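Kastier café reopening, anyone been yet?

mohcine_salem
Aug 7, 2022
Went to Kastier this morning. It had been closed since December while Devmont did the building work. They kept the old tile floor but the back room is gone and the counter now runs along the side wall. Coffee was $4, same as before.

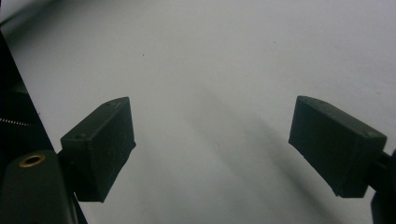 Pale surface with a shadow across it

tallcup41
I liked the back room. Why pay for a refit and end up with fewer seats?

mohcine_salem
Same number of seats, according to the girl at the register. 41 before and 41 now. The tables are closer together.

a.nikzad
Closer together is right. I had somebody's elbow in my soup. The paper said the floor area went from 1,279 square feet to 1,000, the rest is kitchen.

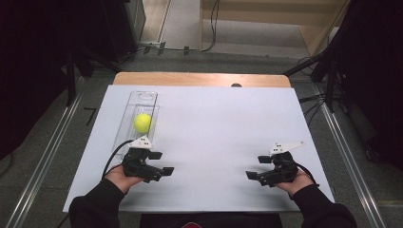
The bigger kitchen means hot food until 8, so I'll probably still go after work. The lentil soup was good.

tallcup41
Belkadi does hot food until 9 and you can sit down properly.

rosa_b
Belkadi is twice the price. I think Kastier looks better than it did. The old place was dark and the door stuck.

a.nikzad
Door still sticks.

mohcine_salem
Does anyone know if they kept the Baltent bread? Forgot to ask.

rosa_b
Yes, rye and white. Rye was sold out by ten.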